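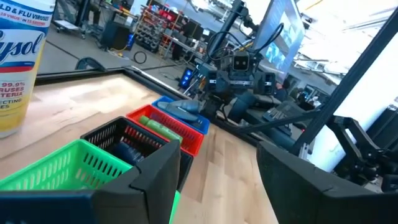 Funded Projects | Music | Progress Reports
3 min read

Penbridge Songbook: second report to the Orkura Fund
February 2020

This report covers the period since our first one, which went in before the holidays. The grant pays for recording and releasing an album of songs from the Penbridge mill district, arranged for voice, accordion and string trio.

Recording. Eight of the eleven songs now have finished basic tracks. We lost two studio days in December when the heating failed, and the cello would not hold its tuning. Those days have been rebooked at no charge. Lalit Upadhyay has sung all the lead vocals except "The Zirnitz Road," which he wants to try in a lower key. The string parts for that song are being rewritten to match.

Arrangements. Todor Spahić has delivered every score. Two came in longer than planned and we cut a verse from each after a read-through with the players. The full versions will go in the printed songbook.

Mixing. Rough mixes of five songs are done. The accordion is too loud on three of them and the mixing engineer will start there. Mastering is booked with Zúñiga, the same studio that did our demo.

Pressing and print. We have a quote for 1000 CDs in card sleeves. The songbook will run to 70 pages — six more than in our application, because of the restored verses. The printer has held the original price.

Concerts. We played a preview set at the Penbridge library and 105 people came. We sold no recordings that night but took 30 advance orders for the album. A second preview is planned for the spring, with the full trio.
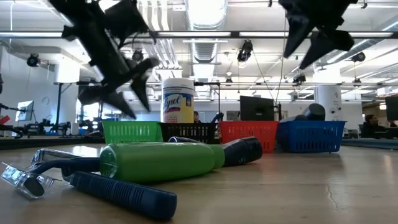 Disinfecting wipes and a light wood tabletop.

Budget. Studio and player fees are within the agreed amounts. Travel is slightly over, as the violist now lives farther away, and we have moved money from publicity to cover it. We are not asking for an increase.

Next steps. Finish the last three basic tracks, settle the key of "The Zirnitz Road," and send full mixes to the fund before mastering begins. The release date is unchanged.

Comments (3)

marlowe_k: Was at the library show. Will the slow waltz near the end be on the album?

Penbridge Songbook: Yes, it's track nine.

altoclef: Please put chord symbols in the book. The last one like this had none and I had to pencil them all in.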